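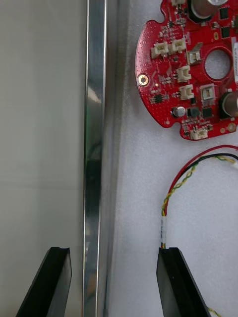

Issue 68

15 August 2018

I spent most of this week teaching the two arms to pick parts out of the yellow bins and lay them in the steel tray. The parts are a round red circuit board and some wiring. The job came from Drevdale, who would like it done by September.

I do the showing by remote control, one handle per hand. I tried pushing the arms around directly last year and my own elbows kept getting into the recordings. The handles are slower to learn but the runs come out cleaner.
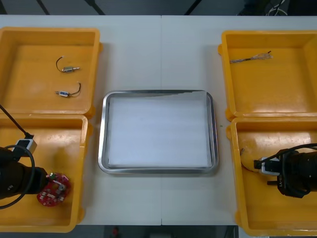 So far I have kept 20 runs and thrown out 9. Most of the bad ones were my fault – I closed the grippers too early, or stopped to think halfway through. A pause gets learned like anything else, so I now plan the whole move before I start.

Boards are easy enough if you come at the rim. Wires are harder. They swing when you lift them, and I have to lower them slowly and wait before letting go. 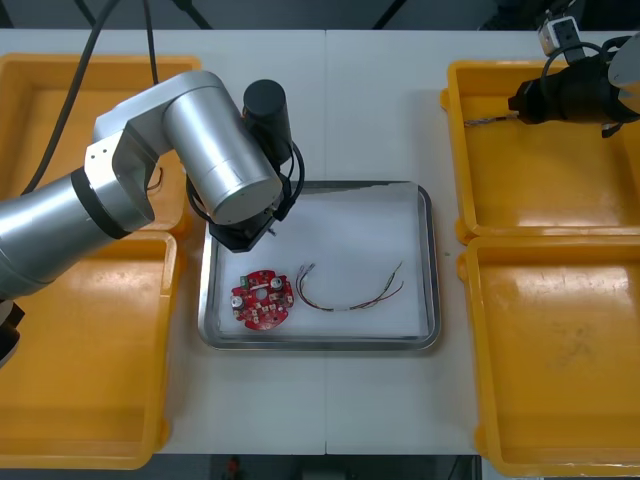
Board and wire harness in the tray, both arms over the upper bins.

Next I want to start with the parts turned at odd angles. I also need to fix the left handle, which sticks.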